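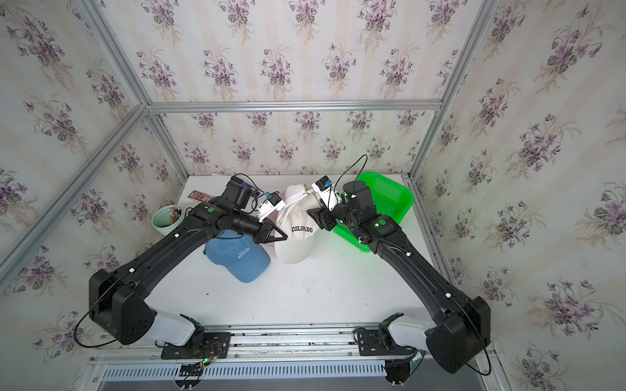 Photo: Caten College Image Library

FILM AND SCREEN STUDIES
Unit 4: Festivals, Selection and Release
Lecture notes, issued 16 December 2025

These notes accompany the lecture and should be read together with the set extracts in the unit reader. Students who missed the lecture are expected to work through them before the seminar. Terms marked in capitals are defined at the end.

1. What a festival does

A film festival is usually described as a showcase, and for the general public that description is adequate. For the purposes of this unit it should be understood as a place where several kinds of business are done at the same time. Films are shown to paying audiences. Critics see them early and publish first reviews. Distributors decide what to buy. Directors and actors give interviews which will be quoted for the rest of the year. Larger festivals also run a market, often in a separate building, where films that have not been selected may be screened for buyers.

The balance between these activities differs greatly from one event to the next. A festival with an important market may have a modest public programme. A city festival may attract large local audiences and very few buyers. When you read that a film "played at festivals", you should ask which ones, and in which section.

2. Submission and viewing

Our main case study is the Gresik Festival, whose records for one year are reproduced in the reader. In that year the festival received 2548 submissions, counting features and shorts together. Submission was open until the end of April, and a fee was payable for each title. Films invited directly by the programmers did not pay.

Each submitted film was first seen by a viewer outside the programming team, who wrote a short report and gave a recommendation. Titles with a favourable report passed to the programmers. A film with a poor first report could still be called back, and the records show that this did happen, most often when a programmer already knew the director's earlier work.

Students should note the difference between selection and judging. Selection is carried out by the festival's own staff and takes place before the public ever sees the programme. Judging is carried out by an invited jury which sees only the films placed in competition. A jury cannot give a prize to a film that the selectors have left out. Accounts of festival prizes frequently pass over this point, and essays should not.

3. Sections

The Gresik programme was divided into four sections: the main competition, a section for first and second features, a documentary section, and special screenings outside competition. The fourth of these is the hardest to interpret. It may contain a restored classic, a large studio film whose producers do not wish to risk losing, or a difficult work the programmers admired but could not agree to place elsewhere.

Position within the schedule also matters. The opening film receives the most photographs and, in many years, the least serious criticism. Films shown on the last two days may be missed altogether by critics who have already left. The principal venue at Gresik seats up to 2000 people, and a quiet, slow film shown there in the evening will be received differently from the same film in a small room in the morning.

4. Acting prizes

Juries award acting prizes under rules that vary from festival to festival. The following points were discussed in the lecture.

Some festivals award separate prizes to men and women. Others have replaced these with prizes for leading and supporting performance.

Many juries are prevented, or discouraged, from giving the main prize and an acting prize to the same film. An acting prize may therefore serve as a second way of honouring a film that came close to winning.

A jury may divide a prize between two performers, or give one prize to an entire cast. The extract on the Skiker Award in the reader describes a year in which three members of one cast were named jointly.

None of this means that such prizes are undeserved. It does mean that they are poor evidence when used alone. In written work, a claim about the quality of a performance must be supported by close reference to the film: voice, gesture, timing, and the relation between the performer and the camera.

5. From prize to release

The second case study follows a low-budget drama bought at Gresik by Lombardi Releasing. The correspondence in the reader covers the period from the first screening to the opening in cinemas. Please pay attention to the following.

(a) The offer was made before the prizes were announced, and contained a clause increasing the payment if the film won.

(b) The running time was reduced after purchase. The director agreed to the cut, though the letters suggest some reluctance.

(c) The poster for the release carried the festival's emblem above the title, and the name of the leading actor below it. An earlier design had reversed the two.

(d) The release date was moved twice to avoid competing titles.

Seminar preparation

Read the Gresik records and the Lombardi correspondence in full. Prepare a short statement, no longer than one page, on the question of who decides what a festival audience sees. Bring a printed copy. Students giving the opening presentation should arrange their clips with the technician in Caten Room 3 in advance.

Terms

COMPETITION: the group of films eligible for the jury's prizes.

MARKET: the trade event attached to a festival, open to accredited buyers and sellers.

PREMIERE STATUS: the condition, set by many festivals, that a film must not have been shown publicly elsewhere in the world, or in the host country, before its screening.

SIDEBAR: a section run beside the main programme, sometimes by a separate organisation with its own selectors.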